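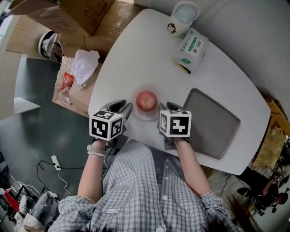

4.2 Food and non-food items on shared tables

We recorded 134 table surfaces at the two sites, Veltitz and Sirkau. Each surface was divided into a near zone, within easy reach of a seated person, and a far zone beyond it. Following Hashemi, an item was assigned to the zone that held the larger part of its base. Items on the floor beside a table were noted but were not assigned to a zone.

Food that was out of its packaging was usually found on a plate or a napkin. Whole fruit was the main exception. Apples and pears were often set straight on the tabletop, and plates were more common under cut fruit than under whole fruit. The table in Figure 3 does not follow this pattern: the apple is in the middle of a small round plate, and the tray to the right of the plate was coded as a separate item. A tray was coded together with a plate only when the plate stood on it.

Drinks were placed farther away than we had expected. Lidded paper cups in particular tended to stand in the far zone, close to other packaged goods. In Figure 3 the cup is at the far part of the table with a white box next to it and a pen just below the box. Pens, keys and papers made up most of the non-food items at both sites, and they were seldom moved when people sat down to eat.

Storage beside the table was harder to code. Open cardboard boxes served as overflow for bags, tissue and snack packets at Sirkau, where the nearest shelf was roughly 60 steps from the seating. We treated a box as part of the table setting if it touched the table or stood directly next to it. Benvinda Figueiredo coded all surfaces, and a second coder repeated 70 of them. The two disagreed mainly on boxes and on items lying across the line between zones. These cases were settled using the written rules in the Widine coding sheet.

Figure 3. Table with a rounded outline, with an apple on a plate, a gray tray, a lidded paper cup, a packaged box and a pen. Open cardboard boxes are at the left.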